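FOR IMMEDIATE RELEASE

May 4, 2022

Adska ships Stuka 12, clipboard manager for Windows and Mac. Search is new, pinned snippets are new, sync is out of beta

Adska today released Stuka 12, the new version of its clipboard manager for Windows and macOS. Available now from the Adska website and from the update menu inside the program. Free for anyone who already holds a Stuka license, any year, any version. New users get the free edition or can buy the full one, details further down.

For those who haven't run into it: Stuka keeps what you copy. Text, links, pictures, file paths, bits of spreadsheet. Normally your computer holds on to one thing at a time, and the next thing you copy wipes it out. With Stuka running, press the shortcut, get a list, pick the thing you wanted, it's pasted. No main window, no dashboard. It sits by the clock on Windows and in the menu bar on a Mac.

What's new in 12

Search. By far the most requested feature. Start typing as soon as the list is open and it narrows down. Works on the text itself, the name of the program it was copied from, and the day it was copied. Type "mail" and you get clips from your mail program, plus any clip with the word in it. Accents are ignored, so "resume" finds "résumé". Capital letters are ignored too unless you turn on exact match.

Pinned snippets. Pin any clip and it stays on top of the list until you unpin it. Addresses, standard replies, a tax number, that one formula you can never remember. Pins can be given a short name and dropped into folders. They don't count toward the history limit. They also survive the Clear History command, which they did not do in the early test builds, and we heard about it.

Bigger history. Full edition now holds 3,940 clips, up from 668 in the last version. Free edition holds 300. When the limit is reached the oldest clip goes first. The limit can be set lower in Preferences, and clips can also be set to expire after an hour, a day, a week or a month.

Sync. Was in beta since December, now switched on for all full licenses. Clips are encrypted on your own computer before they're sent, with a passphrase you choose. Adska doesn't have the passphrase and can't reset it. Write it down somewhere. Up to 12 devices per license. Sync can be limited to pins only, which is what we'd suggest on a slow connection, and pictures can be left out of it altogether.

Paste as plain text. Was already there, buried in a submenu. Now has its own shortcut: Ctrl+Shift+V on Windows, Command+Shift+V on Mac. Strips fonts, colors, sizes, and links. Line breaks stay. If another program already uses that shortcut, Stuka will say so and ask for a different one instead of just grabbing it.

Paste several at once. Hold Shift and pick as many clips as you want, press Enter, they go in one after another in the order you picked them. Choose what goes between them: a space, a comma, a tab, a new line or your own text. Handy for filling in a row of cells.

Text clean-up. A small menu on each clip. Upper case, lower case, sentence case, remove double spaces, remove line breaks, sort lines, remove duplicate lines. The orginal clip is kept, the cleaned one is added as new.

Ignore list. Pick programs Stuka should never record from. Password managers that mark their clips as private are skipped automaticly, as before. Anything else you want kept out, add it to the list by hand. There is also a Pause command now, with a timer, for when you're sharing a screen.

Dark theme. Follows the system setting or can be forced either way.

Fixed

Pictures copied from browsers on Windows sometimes arrived as an empty clip. Fixed.

List opened on the wrong monitor when a laptop was undocked. Fixed.

High memory use after many large pictures. Pictures are now stored on disk and only a thumbnail is kept in memory.

Right-to-left text showed up backwards in the preview, though it pasted fine. Preview now matches.

On Mac, the menu bar icon disappeared after sleep for some users. Fixed for every case we could reproduce. If it still happens to you please send the log file, Help menu, Send Log.

Tab characters turned into spaces when pasting into some code editors. Fixed.

Changed, please read before updating

The old default shortcut was Ctrl+Alt+C on Windows. New installs use Ctrl+Alt+V. If you are updating, your existing shortcut is left alone.

The history file has a new format. Stuka 12 converts the old one the first time it starts, and keeps a copy of it in the same folder. With a long history full of pictures this can take a few minutes. Don't quit the program while the progress bar is up. Going back to the previous version is possible but it will only see the old copy, and nothing recorded since.

The Export to Web Page command is gone. Hardly used, and it broke on anything with a table in it. Export to plain text and to CSV are still there.

Owusu plug-in

Also out today is Owusu, a free plug-in for Stuka 12 that fills in templates. Write a snippet with blanks in it, such as a customer name, an order number or a date, and Owusu asks for each blank in a small box before pasting. Dates can be filled in on their own, today, tomorrow or a set number of days ahead. Blanks can have a default value and can be a drop-down list.

Owusu comes as a separate download so people who don't need it don't have to carry it. Install from Preferences, Plug-ins, Get More. Works with the full edition only. Templates are stored as plain text files and can be shared by copying the folder, no export step needed.

Gillen

Users of Gillen, our older note-taking program, can now send any clip straight to a note. Right-click, Send to Gillen. Needs the current version of Gillen, which is a free update as well. The reverse works too: select text in a note, choose Pin in Stuka, done. Links between the note and the pin aren't kept, it's a plain copy. A linked version is on the list for a later release.

System requirements

Windows 10 or 11, 64-bit. The 32-bit version has been dropped, and the previous release stays up on the download page for anyone who still needs it. macOS 10.15 or later, Intel and Apple silicon both native. 300 MB of free disk space, more if you copy a lot of pictures. An internet connection is needed for sync and to activate a license, and for nothing else.

On Mac, Stuka asks for Accessibility permission at first start. Without it clips are recorded but can't be pasted automatically, you'd have to paste them yourself with Command+V.

Languages

English, Spanish, French, German, Portuguese, Polish and Turkish. Italian is partly done and will show some menus in English. The help pages are in English and Spanish for now.

Editions and licensing

Free edition: 300 clips, search, pins, plain-text paste, dark theme. No time limit, no ads. For home and office use both.

Full edition: everything listed in this release. One-time purchase, not a subscription. Sync is included, with no monthly fee. One license covers one person on all of their own computers, Windows and Mac mixed if you like, up to the device limit for sync. Current prices are on the Adska website, they vary by region.

Schools and non-profits pay half. Write to sales from your school or organization address and a code will be sent back. Site licenses come with an installer that can be rolled out over a network, plus a settings file where sync, plug-ins and the update check can be switched off for everybody.

Upgrade steps

Open Stuka, go to Help, Check for Updates. Or download the installer and run it over the old version, no need to uninstall first. Settings, ignore lists and history carry over. Beta testers should sign out of sync before updating and sign in again after, otherwise pins may show up twice. If that has already happened use Preferences, Sync, Remove Duplicates.

Anyone on a site license should check with their IT people before updating, the update menu may be turned off.

About Adska

Adska makes small desktop programs for Windows and macOS. Its products are Stuka, Gillen and the Owusu plug-in. The company is privately held and sells directly through its own website.

Press contact

Review licenses, screen shots, logos in print size and the full change log are availible through the press page on the Adska website. Please say which platform you need and which publication it's for. Replies normally go out the next working day.

Reviewers who had the test build: it stops working at the end of the month. Replace it with the release build, same license key.

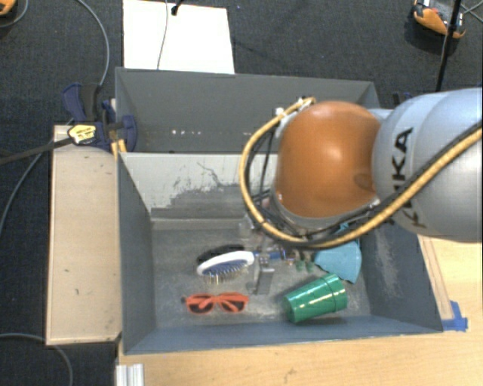 The same goes for the test build of Owusu, which has to be removed by hand before the release one will install. Preferences, Plug-ins, Remove, then restart Stuka.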